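Palska Pouch, Orange

The Palska started as a pencil case and quickly got out of hand (in the best way). It's a long, slim fabric pouch for all the narrow things that end up at the bottom of a bag: pens, cables, a folding ruler, knitting needles, the good scissors. We've been making it for 8 years now and I still get a little happy every time a new batch comes in.

Orange is the one I'd pick. It's bright, properly bright, and you can find it in a dark backpack without emptying the whole thing out. The fabric has a bit of texture to it and softens with use, so expect some creases and folds once it's been carried around for a while - I think it looks better that way.

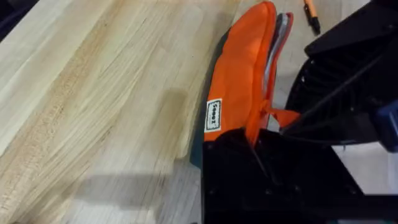
Details & Care

The end is rounded, so it slides into a side pocket without catching. There's a small white label sewn onto the outside, and plenty of people write their initials on it with a laundry pen. Leave the pouch partly open on your desk and you can get at what's inside without digging.

Wash it cold, inside out, and let it dry flat. Please skip the dryer! The color holds up well, but wash it by itself the first time or your white socks will be peach.

Fouad Lamrani sews the samples in our Tidgate workshop, and he made 95 of them before we agreed on the shape. The current batch is 900 pouches, with the next one planned for January.

Also in the range: the Mathias roll (for brushes) and the Flalgate, a wider pouch that takes a paperback.

Questions about sizes or colors go to Myfanwy Griffiths at the shop desk.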